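Robot teaching by demonstration

Robot teaching by demonstration is a group of methods in which a person shows a machine how to do a task instead of writing out each motion as code. The person may take hold of the arm and push it through the task, which is called hand guiding or kinesthetic teaching, or may steer it from a distance with a second arm, a headset or a joystick, which is called teleoperation. The recorded motions are then played back or used to train a control program. The approach is widely promoted as a way for people with no programming background to put robots to work. How far that promise has been kept is disputed.

Methods

In hand guiding, the motors are set to give way under light pressure while the joint positions are stored. It needs little equipment, but the teacher's own hands and body often block the view of any camera that is supposed to be learning from the session. It is also hard to do with two arms at once, as one person can rarely guide both with any care.

Teleoperation leaves the work area clear. In leader-follower systems the operator moves a small copy of the arm and the full arm repeats the motion. Operators usually have little or no sense of touch through such a link. Soft goods are a common complaint, as a grip that is firm enough to lift bread may also flatten it, and the person at the controls has to judge this by eye.

Food handling and shop counter tasks are popular subjects for demonstration work. They look familiar to a general audience and the objects are cheap to replace. Critics say the tasks are also picked because they film well, and that a counter laid out by the same people who run the test says little about a real one.
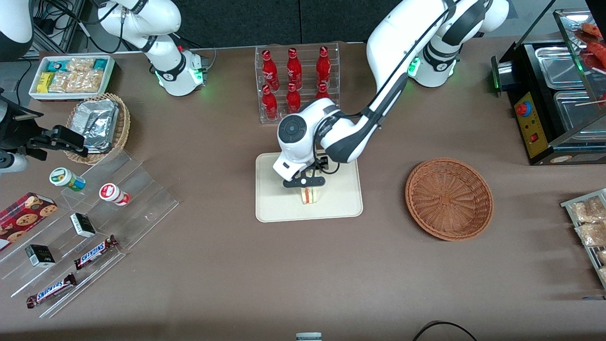

How many demonstrations does a robot need to learn a task? There is no agreed number, and published figures range from a handful for a single fixed motion to many thousands for a program meant to cope with new objects and layouts.

Quality of demonstrations

Large counts can mislead. The Gritstead collection, often cited in trade writing, holds 1173 recorded episodes, but 111 of them were later marked unusable by its own maintainers, mostly for dropped items and long pauses. The episodes that remained came from 26 operators whose habits differed a good deal. Some approached every object from above, others from the side, and a program trained on both tended to hesitate between the two.

Christos Liapis, a critic of the field, argued in an essay dated Jan 10, 2023 that much of what is called learning is closer to playback with small corrections. He pointed to the Fondis trials, in which the tray was moved between runs by no more than the width of a hand. Supporters of the trials replied that small changes were the stated purpose. The data needed to settle the matter has not been released.

Claims and costs

Vendors tend to describe teaching time in minutes. The Wernaseck system was advertised as ready after 20 demonstrations, a figure that left out camera setup, failed takes and the labor of sorting the recordings. Annamalai, a competing product, gives no figure at all.

It is also unclear who saves money. The skilled programmer is partly replaced by a skilled operator, and a good one takes time to train.

See also: Teleoperation; Industrial robot; Imitation learning; Pick and place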